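Drutura user group, minutes, 6th March

I said I'd type these up and I have, more or less in the order things came up — if I've mangled something you said, shout before the next meeting.

1. Batch conversion

We spent far too long on this one! The new release of Drutura converts whole folders at a time, and our test folder of 1,388 scanned files went through with 17 failures, all of them old fax pages saved sideways. I've sent the list to support. We agreed to leave the default compression alone until they answer. 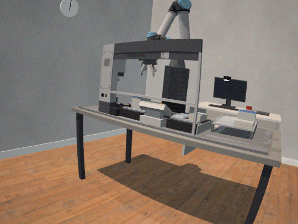

2. Fonts and page size

Cullosero still swaps our heading font when it opens a file made in Drutura. Embedding the full font set fixes it but makes the files huge (one manual grew to almost 67 MB, yikes). Agreed: embed subsets only, and try again after the next patch. I'm writing the how-to.

3. License renewal

Our Stusell licenses ran out in December and we've been on the grace period ever since. The renewal quote is $2,669. Most of us thought that was steep, so I'm asking for the two-year price before we vote. 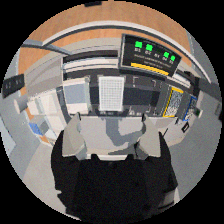
Minutes by the group secretary, Drutura user group

4. Anything else

Somebody asked if we can password-protect drafts — yes, but please don't use the same password for everything. Next time we look at form fields.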